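Grandier Athletic Football Club
Minutes of the Monthly Meeting, April
Held in the clubhouse, upstairs room. Meeting opened at 7:10 p.m.

Chair: Haris Jafri
Present: first team coach, assistant coach, reserve team coach, goalkeeping coach, secretary, fixtures secretary, grounds lead, two player representatives.
Apologies: women's team coach, kit manager.

1. Minutes of the last meeting

The minutes were read and accepted with one correction. Under item 4, the abandoned reserve game should be listed as an away game. The secretary will fix the copy on the website.

2. Matters arising

The broken lock on the away dressing room has been replaced. The secretary has the spare keys.

The league wrote back about the sending off against Ovia Rovers. The red card stands and the player misses one more game. The chair said there was no point in taking it further. The first team coach disagreed and asked that this be noted.

The question of moving the home dugout was put off again until the end of the season.

3. First team report

The first team won two, drew one and lost one since the last meeting and are now fifth in the table. The coach was happy with the win over Mac Giolla Park, where the side came from a goal down at the half and scored twice from corners. He was not happy with the loss at Trudance Town. The back line played too deep in the second half and the midfield stopped tracking runners. The winning goal came in the 59th minute from a free kick that should never have been given away.

The team will stay in a 4-4-2 for the next two games. The coach had tried three at the back during the draw with Ovia Rovers and went back to a four at halftime. One of the player representatives said the wide players did not know who was supposed to cover the far post in that system. The coach said he would work on it in preseason if he still wants to use it.

Injuries: the captain has a hamstring strain and is out for three weeks. The left back is running again and may be on the bench for the next home game. The number 10 has a sore ankle and will train on his own for now.

There was a long discussion about penalties. The club has missed three this season, each with a different taker. It was agreed that the coach will name one taker and one backup before every game and that players will not swap on the field.

4. Reserve team report

The reserves lost both of their games. In the second one they had only one substitute, as two players were called up to the first team that morning. The reserve coach asked for notice by noon the day before a game whenever a player is going to be moved up. The first team coach said this is not always possible with late injuries but agreed to try.

The young striker who joined in the winter has scored in four games in a row. He will train with the first team once a week until the end of the season.
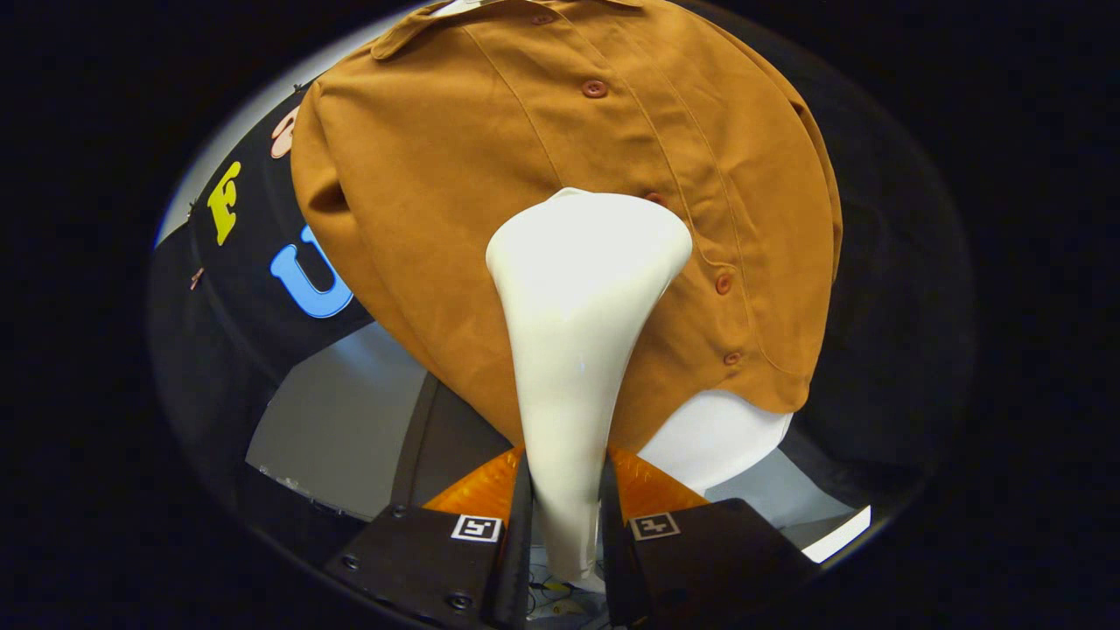
The reserve coach also asked if the reserves could have the main field for their last home game. The grounds lead said it depends on the weather and on whether the first team game the day before goes ahead. To be decided closer to the time.

5. Women's team report

Read by the secretary in the coach's absence. The team drew 2-2 at home with Trudance Town and is through to the semifinal of the county cup, to be played away at Mac Giolla Park. Kickoff is at 2 p.m. Players will travel in their own cars. Anyone who needs a ride should text the coach.

The coach asked for a second set of practice cones and a ball pump that works. Approved.

6. Fixtures

Two postponed league games still have to be played. The league has offered midweek evenings with a 6:30 kickoff. Several players cannot get off work in time for that, and the fixtures secretary will ask for 7 p.m. If the league says no, the club will play at 6:30 and the squad will be picked from whoever is available.

Ovia Rovers have asked to switch the home and away legs of the reserve cup tie because their field is being drained. Agreed, provided they supply the assistant referees.

The preseason friendly against Trudance Town is confirmed. A second friendly is still needed. The fixtures secretary has written to two clubs and has not heard from either.

7. Grounds

The goalmouth at the road end is in poor shape. It will be seeded as soon as the last home game is over and nobody is to practice shooting there before then. The goalkeeping coach asked where his keepers are supposed to train. They will use the portable goals on the side field.

The nets at the road end have two holes behind the left post. The grounds lead will patch them before the next home game. New nets will be looked at over the summer.

The line marker is leaking. Repair or replacement was left to the grounds lead.

8. Money

The balance in the playing account is $559 after the referee fees were paid. Match fees are still owed by several players in both men's squads. The fee stays at $20 a month. It was agreed that a player who is two months behind will not be picked until he has paid or has spoken with the secretary. One player representative voted against this and said some players are between jobs. The chair said that talking to the secretary covers that case.

9. Discipline

The club has had more yellow cards for dissent than for fouls. The chair asked both coaches to speak to their players. From now on only the captain is to talk to the referee. The first team coach said he will take off any player who is booked for arguing.

10. Any other business

Awards night will be in the clubhouse after the last league game. Voting slips for player of the year will be handed out at practice. Each player may vote once and may not vote for himself or herself.

The assistant coach asked if the club could film home games next season so the squad can go over goals conceded. The chair asked him to find out the cost and report back.

A parent has asked about starting an under-12 side. There was support for this, but no coach has come forward. The secretary will put a notice on the website.

The next meeting will be in the same room at 7 p.m. The reserve coach sends his apologies in advance.

Meeting closed at 8:50 p.m.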